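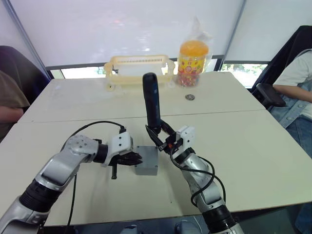 *A gripper closed on a dark blue bottle, with a small gray box on the table.*

# Flamgate to try noise meters on Darko Street, with few details on what happens next

Flamgate will put up five noise meters along Darko Street in August, the city said, in a trial meant to cut down on loud cars and late-night engine revving.

The meters come from Gidow, which sells them under the name Ernalero. Each one costs $1,010 before it is bolted to a pole. The city has not said what the bolting will cost, or who will read the numbers once they start coming in.

That last question matters more than the price. The meters record how loud a street is and at what time. They do not read license plates, and the city has no plan to send out tickets on the strength of them. Officials say the trial will "build a picture" of the problem.
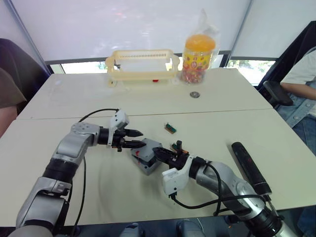

**Yayra Ackah**

People who live on Darko Street might say they already have one. The city's own summary lists 192 noise complaints from the street over the past year, most of them made after 11 p.m. It does not say how many led to a visit from an officer. Asked twice for that figure, the city said it was not kept in a form that could be shared.

Iddrisu Opoku, who rents above a tire shop near the north end of the street, has made several of those complaints. He would like to be wrong about the meters but doubts it.

"I can tell them what time it happens," Opoku said. "I've told them. Now a box is going to tell them, and then what?"

Gidow says streets that have used Ernalero got quieter within months. The sales sheet given to the city backs this up with a chart that has no street names on it and no numbers up the side. A company spokesperson said the full results belong to its customers and could not be released. The city did not ask to see them before signing.

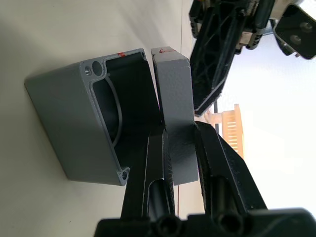 *An open gray cast-aluminum enclosure on its side, beside a lid-shaped part.*

There is also the matter of where the meters will go. All are planned for the south end, where the light poles are newer and have power to spare. Most of the complaints come from the north end, past the bus depot. The city says sound carries.

No speed bumps, extra patrols or changes to the lights are part of the trial. A written report is due when it ends, though the city has not set an end date. Residents can send comments to the public works office until 5 p.m. on the day before the first meter goes up.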